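Housekeeping and Room Services, Level 2
Session 4 handout: Reading a room from the top down
Tutor: Natsumi Nagano

Last session we did floors, and most of you were very thorough about floors. The written exercise came back with 156 lines on skirting boards and one on ceilings, and the one was Vasylyna Hnatiuk asking whether ceilings would be in the test. They will.

People walk into a large room and look at the furniture. They judge it by the chairs and the state of the bin. Meanwhile everything that lights, cools, drains or wires the place is over their heads, collecting dust at its own pace. This session is about looking up before you unpack the trolley.

The order of work

Start with the ceiling, then the fittings fixed to it, then the high parts of the walls, then ledges, then furniture. Floor last. Dust obeys gravity even when the rota doesn't. Anyone who mops first and wipes the light fittings afterwards will be mopping twice, and Chih-ming Tsao has kindly agreed to let me stop mentioning the Pulum job by name after today.

Beams. A ceiling divided by beams has a lot more edge than a flat one. Work one bay at a time and finish it. Wandering from bay to bay with a long duster feels productive and leaves stripes.

Light fittings. Off at the switch, and left to cool. Dry cloth only. If a tube is flickering or a cover is cracked, write it down and leave it alone. You are not an electrician, and if you are, you are on the wrong course.
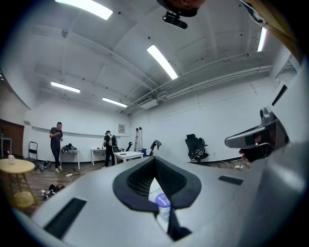

Fig. 1. Large room with beams, fluorescent fittings, and pipes and conduits along one side of the ceiling.

Pipes and conduits. A bundle of pipes is a shelf that the architect didn't mean to build. The top is where the dirt lives and it can't be seen from the floor, so it gets missed for years. Use the angled head. Don't pull on anything, don't hang anything from it, and don't rest the pole on it while you answer your phone.

Air-conditioning units. Wipe the outer casing. Filters belong to whoever has the service contract. Khrystyna-Mariia Derkach asked what to do if the filter is visibly filthy: report it, and then report it again in March.

Ledges. A long white ledge on a white wall looks clean from the door and stays looking clean until you run a finger along it. Damp cloth, one direction, turn the cloth, carry on. Ledges also attract cups.

Mirrors and framed panels set high up. Spray the cloth, never the glass, or it runs down behind the frame. Use the steps. A table is not steps, however sturdy its metal legs look.

Wood panelling. Barely damp, along the grain, dry straight after. No polish unless the job sheet asks for it. The Vutholm sheet does ask for it, in capitals.

If there are people in the room

Say hello, say what you're about to do overhead, and wait until they've moved. Most will move two feet and think that's plenty.

For next time

Choose a room you use often and list everything above head height from memory. Then go and check. Hand in both lists, including the embarrassing one. Zoia Bondarchuk has the spare forms, code 219.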